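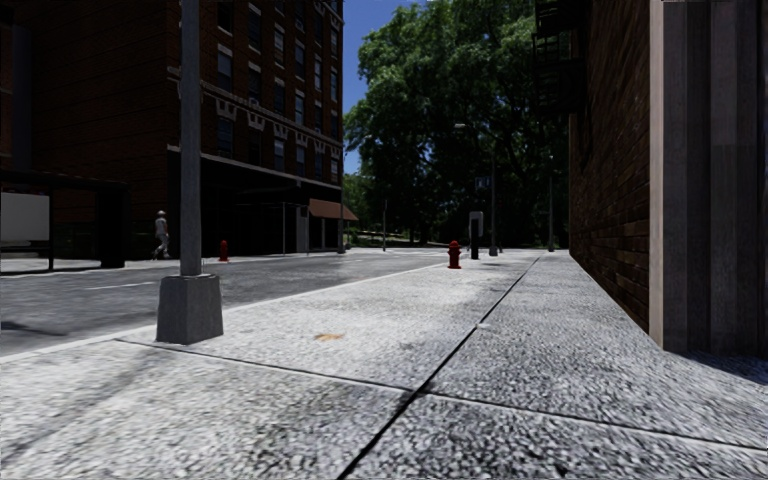

La oferta de Nulteck tenía 18 páginas y en ninguna figuraba el precio de las ruedas de repuesto. La leí dos veces en la oficina de compras de Jorkbridge, con el lápiz en la mano, mientras el comercial pasaba por la pantalla su acera simulada.

—Fíjese en la junta del hormigón —dijo—. El robot la cruzaría sin perder el paquete.

Yo me fijaba en la hoja, en las dos bocas de incendio y en el único peatón, que iba por la otra acera. En la calle Escobar, a la hora del reparto, hay que pedir permiso para respirar.

—¿Y cuando llueve?

—Se puede simular la lluvia. Es un módulo aparte.

Lo apunté. También eran aparte el mapa, el seguro y la formación. Nueve robots, 389 al mes cada uno, y otros 265 por un mantenimiento que excluía las baterías. El año anterior, Culivov nos había vendido algo parecido y todavía pagábamos el almacén donde dormía.

—La dirección quiere tenerlos en septiembre —insistió.

—La dirección no firma los albaranes.

Pedí una prueba con un solo aparato, en Escobar, con cajas nuestras. Me preguntó si podía ser en una calle más ancha. Escribí «pendiente» en la portada y le devolví el bolígrafo que me había regalado al entrar.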